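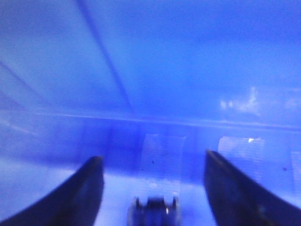 Hurner moves its push buttons into blue bins

12/22/22 | Local Business | 14 shares | 4 comments

Hurner, the electrical parts supplier on Pacheco Road, has finished moving its push-button switches out of the old steel drawers and into blue plastic bins. The company said the change is meant to shorten the wait at the parts counter, where electricians and maintenance crews pick up orders in the morning.

The work covered 592 stock lines, which include switch heads, contact blocks, mounting collars and complete assembled buttons. It began in June with the slow sellers and ended this week with the green, yellow and red buttons that make up most of the counter trade. The counter stayed open the whole time except for two afternoons when the floor was being cleared.

The drawers came with the building when Hurner took it over from Clonovico, a pump repair shop. They were built for nuts and washers and were too shallow for an assembled switch standing up, so buttons were laid flat and stacked. Contact blocks got mixed in that way. A green button could be sitting in the right drawer with the wrong block on the back of it, and the counter clerk would not know until the customer brought it back.

The bins sit on metal racks, with more bins on the level below. Each one is deep enough for a clerk to reach in and see what is there without pulling it out.
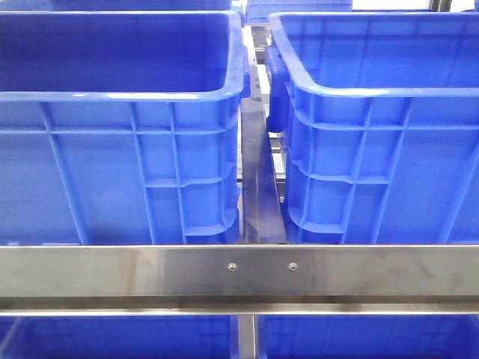
Yichen Zhong said the drawers jammed so often that there was a pry bar hanging on a hook next to them, and that the hook is still there but the pry bar has gone back to the truck. Zhong added that the weight was the bigger worry. A full drawer took both hands and a knee, and two of the lower ones had no stop at the back of the rail.

Returned and unlabeled switches were the slowest part of the job. Hurner takes back unused parts from contractors at the end of a project, and these tend to arrive in one bag or box with all the colors together. Staff now tip each return into a bin of its own and check it there before anything goes back to stock. The cap color is noted first, then the contact block, then the part number if it can still be read.

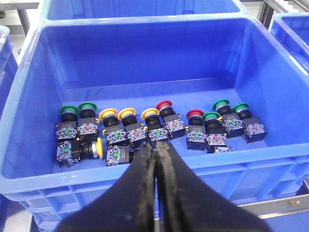

The contact blocks have to be looked at one by one, as the cap color says nothing about how the switch is wired. On the type Hurner sells, a green marking in the block is for a normally open contact and a red marking is for normally closed. A switch can carry either, and some carry an extra block for a second circuit. Any switch that does not match its paperwork is set aside for the bench, where the block can be changed.

Ikechukwu Osagie ran the bench for most of the fall and said the changeover turned up stock that the computer had listed as sold out for years. One order for yellow buttons, placed by a packaging plant and never collected, was in a drawer marked for fuses. Those buttons have been tested and are back on the shelf at the regular price.

The company looked at cardboard bins first. They cost less, but the racks stand near the loading door and the floor there gets wet in winter. The plastic ones can be hosed out. Labels were printed by Hivov, the sign shop two doors down, and are still being put on. Until that is done, customers are asked to let the clerk find the part instead of going behind the counter. 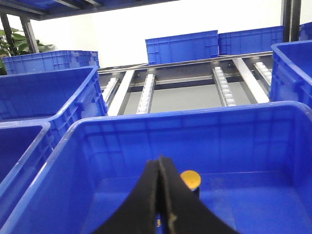

Yellow-topped part in one of the blue bins at Hurner.

The steel drawers are for sale as they stand. Buyers need to bring their own truck and enough people to load it. Eight cabinets are left, and the price will be given at the counter. Anything not sold by the end of January goes to the scrap yard.

Hurner will close at noon on Christmas Eve and will be shut through the following Monday. Orders left by phone during the closure will be filled in the order they came in. The counter opens at the usual time after that, and returns will be accepted again from the first full week of the new year.

COMMENTS (4)

drillbit_dan
Good. I waited forty minutes for one red mushroom button last spring and it was the wrong block anyway.

Marcy T.
Are the cabinets the tall gray ones or the short ones with the brass label holders? I would take a short one for the garage.

Pacheco Rd Resident
Any word on the parking out front? The delivery trucks still block the bike lane most mornings.

R. in the shop
Marcy, I saw both kinds when I was in on Tuesday. Bring gloves, the edges are sharp.

Contact the newsroom | Corrections | © 2022 All rights reserved | Back to top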